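Guides > Two-arm teleoperation > Recording a handover task

Recording a two-arm handover by remote control

This guide covers how we teach a pair of arms to work on one small upright object together, with one arm holding and the other coming in to the top of it. It assumes you have already paired the leader arms with the follower arms and that both grippers open and close when you squeeze the handles. If they don't, go back to the pairing guide first. Nothing below will fix that.

The recorder is Jerkent. Other recorders will do, but the menu names will be different.

Set the table

Put the object where both arms can reach it without straightening out fully. An arm that is nearly straight has very little room to correct, and you will feel it in the leader as a sort of dead patch. Mark the start position with a pencil dot. Tape is fine too, but it shows up in the wrist views and the model can learn to look for the tape.

Leave some ordinary things on the table. Our first set was done on a bare surface and the policy fell apart the moment someone put a cup down. Bottles, toy bricks and so on are good for this, as long as they stay out of the path of the elbows. Move them a little every so often, but don't change them in the middle of an episode.

Check the wrist views

Open the live view and close each gripper slowly on the object. You want to see both fingertips and the object between them. If one finger hides the contact point, turn the camera mount a notch and try again. Do this before calibration, as the recorder stores the camera settings at the same time.

Then run a slow pass with nothing being recorded. Watch the head view for the arms and the wrist views for the grip.

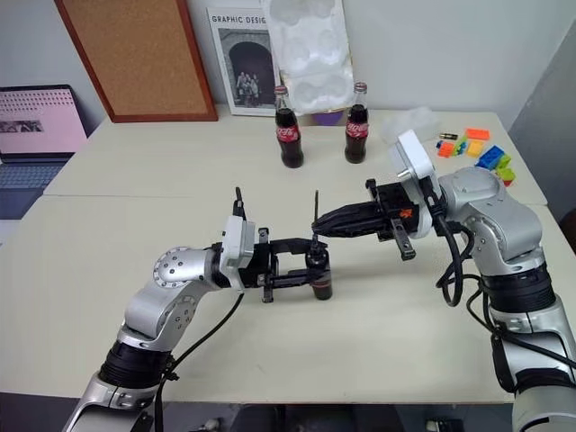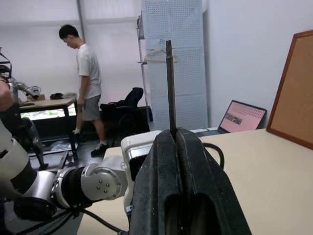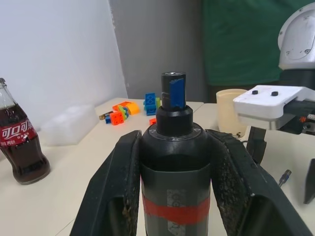
Hold first, then approach

Choose one arm to be the holding arm and keep it the same for the whole set. Bring it in low and from the side, close the gripper, and stop. Count to two in your head before you do anything with the other arm. The pause feels long but it gives the recording a clear point where one job ends and the next begins.

Now bring the second arm in. Come down to the height you want while you are still well clear, and then move across. If you drop and move sideways together, the fingers tend to arrive at an angle and knock the top of the object. When the tips are close, slow right down. Most beginners do the last few centimetres at the same speed as the rest, and those are the episodes we end up throwing out.

Squeeze the handle only as far as you need. The follower will keep pressing for as long as the leader asks it to, and a thin object will twist in the fingers if you overdo it.

Finish each episode the same way. Open the second arm, back it off in the direction it came from, lower the object, open the holding arm, and bring both arms to rest. Press stop after both arms are still.

Mistakes

If you fumble a grasp and recover smoothly, keep the episode. Those are useful. If you had to reach over and straighten the object by hand, delete it. A hand in the picture is all right between episodes and no good during one.

Don't try to save a bad start. Park the arms, reset the object and begin again.

How many to record

Our present set, which we call Allar, has 1281 episodes in it, cut down from 1736. That is more than most people need for one object. Meriem Erraji got a working policy on a single object with a good deal less, but she kept the lighting and the start position fixed the whole time. If you plan to vary either one, plan on more recording.

Work in short sessions. After an hour on the leaders your wrists get tired and your approaches get sloppy, and you won't notice it until you play them back. Four people share the recording here, and we swap at every break. Write the operator's initials in the notes field so you can sort by person later.

Playback

Before you train anything, replay a handful of episodes on the arms with the object in place and the speed set to half. Keep a hand on the stop button. If the holding arm closes in the wrong spot, your start position has moved or the calibration has drifted. Recalibrate and replay the same episode before you record any more.

Check the time stamps as well. A wrist view that lags the joint data looks fine to the eye and makes for very poor training. In Jerkent the offset is listed under Streams, beside each camera. Rachid El Sherbiny wrote a short script that flags any episode with a lag, and it is in the tools folder with the settings file for both arms.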